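Bon, je me suis enfin décidée à m'occuper du petit réseau de l'asso. Je raconte au fur et à mesure, ça me motivera à aller au bout.

Épisode précédent : Nayeli Pacheco a vidé son placard à Futley et m'a cédé un boîtier rack pour 59 euros. Façade bleue, capot gris foncé tout simple. Moi j'étais déjà conquise !

C'est large, ces bêtes-là. Je l'ai porté dans l'escalier contre le ventre, comme un plateau de cantine – deux étages, plus jamais.

Antigoni me demande pourquoi je ne prends pas du neuf. Parce que le neuf, dans le même genre, on m'en demandait 300 et que j'ai aussi un loyer (bisous Antigoni).

Question aux gens qui s'y connaissent : les petites oreilles de fixation, vous les laissez si le boîtier finit sur une étagère ? Chia-jung dit de les garder, Myfanwy les enlève toujours. Me voilà bien avancée.

Ah, et je cherche encore un nom pour la machine. La précédente s'appelait Romance, elle ramait à mourir, on l'adorait. Pour l'instant Giáp est en tête, mais je prends toutes les idées.

Allez, la photo – la suite demain si j'ai le courage.
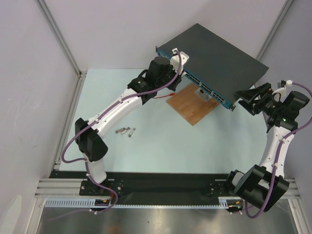 La façade bleue et ses ports, au-dessus de la planche en bois.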